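Notes for anyone cooking on the gas top in July, while the big range is out. Revised after Yoon-hee Kong and I went through it together.

# Cooking with a lid on a small gas cooktop

Most of the trouble people have with covered pans on this kind of stove comes from three things: the wrong lid, too much flame, and no place to put the lid down once it is off. The steps below cover all of them. They work for rice, steamed greens, beans and any sauce that has to sit for a while.

## What you need

- A small pan or pot with a flat bottom
- A glass lid that fits it, with a knob and a steam vent
- A dry pot holder
- A shallow bowl or plate to rest the lid on
- A spoon

Glass is easier than metal for this job. You can check the water level and the size of the bubbles without lifting anything.

## Before you light the burner

1. Try the lid on the pan while both are cold. It should sit level and turn freely when you twist the knob. If it rocks, look for a dent in the rim of the pan.
2. Check the knob. The screw underneath works loose over time. Hold the knob, turn the screw clockwise until it stops, and leave it there. Don't force it, or you can crack the glass.
3. Look through the vent hole. If it is blocked with dried starch, soak the lid for a few minutes and clear it with a toothpick.
4. Set the pan on the grate so the bottom rests on several of the bars. Small pans tip if they only catch two.
5. Move bottles and spice jars back from the burners you plan to use.

## Covering and uncovering

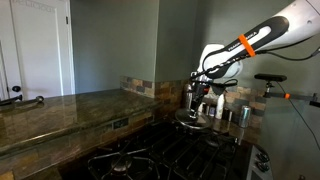
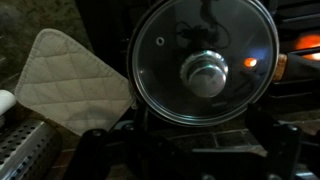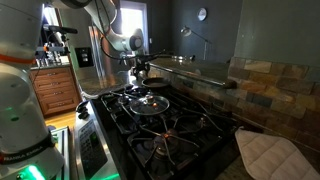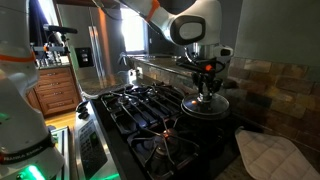 Lift the far edge of the lid first, so the steam goes away from your face and wrist. Hold it tilted over the pan for a second or two and let the water run back in. Then carry it level to its resting place and set it down with the knob underneath.

Never put a hot glass lid on a wet counter or under the tap. Stone is the worst for this – it pulls the heat out fast, and a sudden change can break the glass. Ah-rin Ham uses a folded towel, and I use a wide bowl. Either is fine.

To cover the pan again, lower the lid straight down by the knob. If you slide it in from the side, the rim scrapes and drips onto the grate.

## Setting the flame

Start on medium until you see steady bubbles, then turn down to the lowest setting that keeps a few of them moving. The flame should stay under the bottom of the pan. If it comes up the sides, the rim of the lid gets much hotter than the middle, and the knob heats up too.

For a cup of rice, which is around 200 grams, I bring the water to a boil uncovered, cover it, turn it down and leave it for fifteen minutes. Then I shut off the gas and let it stand for ten more with the lid on.

If it boils over:

- Turn the burner down before you touch the lid.
- Shift the lid a little to one side to open a gap.
- Wait for the foam to drop, then close the gap.

Starchy water that gets under the burner cap will make the flame uneven. Let everything cool, take off the grate and the cap, and wipe both. Dry the cap well before it goes back, and make sure it sits flat.

## Cleaning the lid

Wash it by hand in warm water once it has cooled. Food collects where the metal rim meets the glass, and an old toothbrush gets it out. For cloudy glass, mix 50 ml of white vinegar with the same amount of water, wipe it on, wait, and rinse.

Check the edge for chips while you dry it. A chipped lid should be thrown out, even if the chip is small. Adine sells replacement lids by diameter, so measure across the inside of the pan rim before you order. The Revmont pans run slightly narrow, and Seul-gi Hyun had to send one lid back.

Spare knobs and screws are in the drawer with the measuring cups.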